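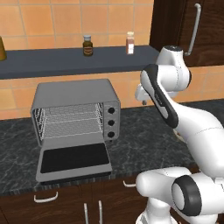

The toaster oven stop on the kitchen course, door down and rack in.

Jitaru Kitchen Pack: my gallery so far

Hi and welcome in! I've been living inside the Jitaru Kitchen Pack for most of December, and a bunch of you wrote to ask what you get for the money, so I'm finally putting up a page. It's a set of simulated kitchens with an arm already standing in them, ready to run practice tasks before you let your real arm anywhere near your real dishes. I paid for my own license (the single-seat one, 51 dollars) and the folks at Wasoleck who make it haven't seen a word of this.

The one up top is the render I keep going back to. I love the orange-tan tile behind that dark marble-look counter, it's such a warm kitchen for something that only exists on my graphics card! The oven door folds all the way down flat, and that big black glass panel takes up a lot of counter. You have to plan around it. My first dozen tries at closing it were a mess: I sent the gripper in from straight above, pushed down on glass, and got nowhere. Coming in low from the front lip and sweeping up works much better for me.

A few things you can pick out if you look closely:

The rack. The bars are thin and evenly laid, and there are guide wires on the side walls too. In the pack the rack slides, but it catches if you pull at an angle, same as my own at home.

The knobs. Three black ones in a stack on the right side of the oven. All of them turn. The bottom one gave me the most trouble, mostly from my wrist joint running out of room, so raise the arm base a little in the settings if you're going to work on knobs.

The shelf. Little bottles up on the slate-gray shelf, and I do like that somebody bothered to put labels on them. You can swap these for other items from the pack, or clear them off if your computer is struggling.

The arm. White with black trim, nice and glossy, and it takes up the whole right side in this view. It's big for this kitchen! I've had it bump the wall cabinet more than once on the way over to the oven.

Now for the numbers people. The pack comes with 446 objects, and I've used maybe a quarter of those. I run every task 25 times before I write down a score, and closing the oven door is now at 22 good ones. Opening it is worse and I'm not ready to share that one yet, ha.

Stuff I'm less happy with: the manual skips right over cabinet handles (I got that sorted thanks to Wolfram Gerlach on the Walska forum, who posted his whole grip setup, thank you Wolfram!). Load times are long the first time you open a kitchen. And there's no undo when you drag an object to the wrong place, so save often, please, I lost an entire evening's layout that way.

Would I buy it again? Yes, for the kitchens alone. If you only want tabletop pick and place, the Sundoddale starter set costs less and you won't miss the cabinets.

Drawers are next on my list, then the wall cabinet with that long silver bar handle. Leave me a note if you have a door-closing trick that beats mine, and tell me which gripper you're using when you do.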